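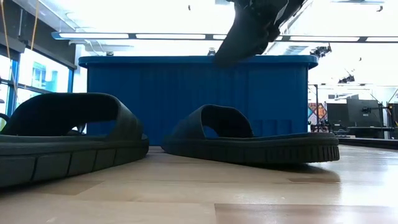

What is the Stellthorpe Trial Papers project?
A public archive of court records from the 1911 Drirnberg mill trial, opening in June at the Skultau Library.

The archive holds 2,000 pages - letters, jury lists and witness statements - and 40 of them have never been printed. Historian Liesl Grabner edited the set. Admission is free, and doors open at 10 a.m.

Press contact: Grażyna Grabowska, Skultau Library

Filed under: Local History, Law & Courts
Last updated: June
Contact | © Skultau Library | Back to top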